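Kitchen Handling Data Collection
Progress report to the Stumitz Fund
Submitted 6/9/22

Period covered

This report covers the second stage of the grant. The first stage paid for the collection stations and the operator training. The second pays for the recording itself and for the checking that follows it. Work is going on at our two sites, Hamavel and Baselum, and the same task list is used at both.

Recording to date

We have recorded 2516 demonstrations that passed the first check. Each one is a single task done by an operator guiding the arm from start to finish, with the wrist camera and the joint positions logged together. A further 345 were rejected and are kept in a separate folder. Most of the rejects came from dropped log files at Baselum, where a loose network cable went unnoticed for several shifts. The cable has been replaced and the station now stops recording if the log falls behind.

The task list has 10 tasks. Seven involve moving one item from one place to another, and three involve stacking or covering. Covering tasks are behind schedule. They take longer to reset, and operators at both sites tend to leave them for the end of a shift. From now on each shift will open with a covering task.

Image quality

Fast wrist motion remains our main quality problem. When the arm swings over the work surface at full speed, the camera gives us color and a general outline but very little edge detail. A pale green round item against an off-white surface still stands out at that speed. Its rim smears into a double line, and gray items farther off are hard to name at all.

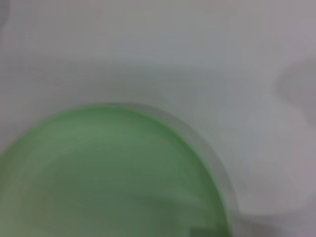 Kramer asked whether blurred stretches should be cut before training, on the grounds that a learning system gains nothing from frames a person can't read. Our view is that they should stay in. The arm will meet the same blur when it runs on its own, and cutting the stretches would leave gaps in the motion record. We have agreed to tag them so that either choice can be made later. Tagging is done by a script and spot-checked by hand. So far 203 demonstrations have been through the hand check, and the script's tags needed only small corrections at the start and end of each stretch.

We have also lowered the top speed of the arm at Hamavel for newly recorded tasks. Operators say it makes the work a little tedious. Baselum stays at the old speed for now so the two sets can be compared.

Spending

Spending is within the approved budget. Operator hours are slightly over plan because of the repeated recordings at Baselum. Storage costs are under plan. We are not asking for any money to be moved between lines.

Next steps

The remaining covering tasks will be recorded through the rest of June. After that we will train a first model on the Hamavel data alone, then on both sites together, with and without the tagged stretches. Results from all of these runs will be in the next report, along with a short note on the speed comparison.

One item needs a decision from the Fund. The current agreement says rejected recordings are to be deleted when the stage closes. We would like to keep them until the first model has been tested, as several failed only on the joint log and the video is complete. Please let us know in writing whether this is acceptable.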